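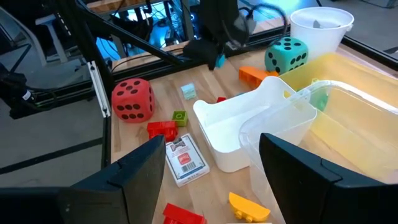
## 4. Getting the Rivera going on your counter

Right, so you've read the bit about choosing a counter (section 3, go back if you skipped it) and the machine is sitting in its box somewhere inconvenient. I run the coffee side of a small café in Sterkmont and I've now set up four of these, two of them badly, so what follows is the order I do things in these days. The leaflet in the box is fine as far as it goes but it was plainly written for someone with a plumber standing next to them.

Last gone over 31/08/2002. If yours has the newer drip tray with the two clips, steps 3 and 4 look a bit different but everything else holds.

### 4.1 What you need before you start

- The Rivera itself, the two-handle one
- A Dralto water filter and the braided hose that comes with it
- A Fliltum grinder, or whatever grinder you've got, I'm not fussy
- An adjustable spanner and a roll of plumber's tape
- A washing-up bowl and more tea towels than you think
- A bag of cheap beans for the practice shots
- A second person for ten minutes

Don't use your good beans for any of this. I did the first time and poured a week's profit down the sink.

### 4.2 Putting it in place

1. Cut the tape along the top of the box and lift the cardboard sleeve straight up. The machine stays on its tray. Don't try to tip it out!
2. Get your second person on the other side and lift from the base. There are finger gaps under the front and back. The rail along the top is for cups and it will come off in your hand if you lift by it (mine has been slightly wonky ever since).
3. Set it down on the counter and pull the drip tray out towards you. Take out the bag of bits from underneath: two handles, four baskets, the blind disc, a brush and a tiny Allen key which you should put somewhere safe right now.
4. Push the drip tray back in until it clicks.
5. Leave a gap of 60 mm behind the machine and the same on the side with the vents. I use a wooden spoon handle with a pencil mark on it, quicker than finding the tape measure.
6. Level it by turning the feet. Fill a saucer with water and stand it on the cup rail; when the water sits evenly you're there. A proper spirit level is better if you own one.

**Note:** if your counter slopes towards the customer, as ours does, have the machine leaning a hair backwards. Otherwise the drip tray fills from the front and you'll be mopping by half past nine.

### 4.3 Water

The filter goes between the wall tap and the machine. People leave it off to save money and then write to me about scale. We have water in Sterkmont you could nearly stand a spoon in, so I wouldn't dream of it, but even if yours is soft, fit the filter.

1. Turn the wall tap off. Check it's off by opening it over the bowl and closing it again.
2. Wrap three turns of plumber's tape clockwise round the thread on the tap.
3. Screw the Dralto head on by hand, then give it a quarter turn with the spanner. The arrow on top points towards the machine.
4. Push the cartridge up into the head and twist to the right until it stops.
5. Don't connect the machine yet. Hold the loose end of the hose in the bowl and open the tap slowly. It spits and coughs for a bit and the first water comes out grey. Let 11 litres through, emptying the bowl as you go (yes, it's boring, put the radio on).
6. Close the tap, connect the hose to the inlet at the back left of the machine, open the tap again and look at every joint with a torch.
7. Wipe each joint with a dry piece of kitchen roll. Go and have a cup of tea, come back and wipe them again. Any mark on the paper means another quarter turn.

**Caution:** don't go beyond two quarter turns on the inlet. The collar is plastic on the inside even though it looks like brass, and a cracked one means sending off for a part and no coffee till it comes.

### 4.4 Electrics, and what I'd like you not to do

The plate underneath says 2,992 watts. On an ordinary kitchen socket that's very nearly everything the socket can give, so the Rivera needs one all to itself. No adaptor, no extension lead, no sharing with the toaster. I know there's always one socket fewer than you want behind a counter. Get an electrician to put another in, and while they're there ask them to look at the fuse board too.

1. With the front switch at 0, plug the machine in.
2. Turn the switch to 1. The pump runs and the green light flashes while the boiler fills. Leave it alone.
3. When the green light stays steady, turn the switch to 2. That puts the heater on.
4. Watch the left-hand needle. It should creep up and settle in the shaded part of the dial.

**Caution:** never go straight from 0 to 2. The heater will come on with nothing round it and you'll have bought yourself a new heater.

**Caution:** the underside of the cup rail gets a lot hotter than the top. Keep your knuckles off it, and keep tea towels off the vents.

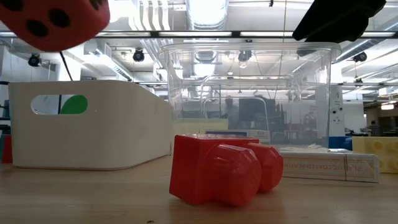
While it's warming up you can sort the grinder out, as there's a fair bit of waiting and no sense in standing about. On a cold morning in our place the kettle, the fridge and the Rivera all seem to be competing over who can take longest, and it's usually the Rivera. I switch on before I take the chairs down.

### 4.5 The grinder

1. Stand the Fliltum to the right of the machine if you're right-handed, left if you're left-handed. Sounds obvious but I had mine on the wrong side until May and my wrist still hasn't forgiven me.
2. Check the hopper slide is closed, then half fill the hopper with the cheap beans.
3. Set the collar to 6. It's only a starting point.
4. Open the slide, grind a handful into the bowl and throw it away.
5. Rub a pinch of the next lot between your fingers. You want it a bit like table salt, finer than caster sugar is wrong for this machine whatever the bloke at the cash and carry tells you.
6. Move the collar one notch at a time, and only while the motor is running. Turning it finer when it's stopped jams beans between the blades.

**Note:** coffee left in the chute from the old setting comes out first. Grind a couple of spoonfuls after every change before you judge anything, or you'll chase your tail all afternoon.

### 4.6 Your first shots

Fit the big basket into one of the handles. It clips in with a spring and takes a firm thumb.

1. Lock the empty handle into the machine and press the button with two cups on it. Let hot water run through, then press again to stop. Do the same on the other side.
2. Take the handle out, dry it, and fill it level with ground coffee.
3. Press it down evenly with the tamper. Firm is enough, you aren't cracking walnuts.
4. Wipe the rim of the basket with your finger so no grounds sit on it.
5. Lock it in and start straight away.
6. Time it from the moment you press the button. I'm happy with anything between 25 and 30 seconds for a double.

If it gushes out pale, go finer on the grinder. If it drips like a tired tap, go coarser. Change one thing at a time and write down what you changed, because by the sixth shot you'll have no idea. I keep a pencil on a string by the grinder for exactly that.

Taste them, too. Only a sip, or you won't sleep.

### 4.7 Milk

Open the steam wand into a cloth for two seconds first, to clear the water out. Then fill the small jug with 183 ml of cold milk, which comes to just under the bottom of the spout on the jug in the box, and you've got the right amount for one of our cappuccinos with hardly any left over.

Keep the tip just under the surface until the jug feels warm, then drop it deeper. When you can't comfortably hold your palm on the side, turn the steam off *before* you take the jug away. You'll forget once. The ceiling above our machine has a mark from when I forgot.

Wipe the wand every single time, and open it for another second after wiping.

### 4.8 Before you lock up

1. Put the blind disc in a handle, lock it in and run it for five seconds. Repeat a few times on each side until the water behind it comes out clear.
2. Brush round the rubber seals.
3. Drop the baskets in hot water overnight. Not the handles, the grips go cloudy.
4. Empty the drip tray and rinse it.
5. Switch to 0 and close the wall tap.

The washing powder for the weekly clean is covered in section 5, along with changing the seals and what to do when the green light won't stop flashing. If it does that on the very first fill, check the wall tap is fully open before you ring anybody. It's the tap nine times in ten.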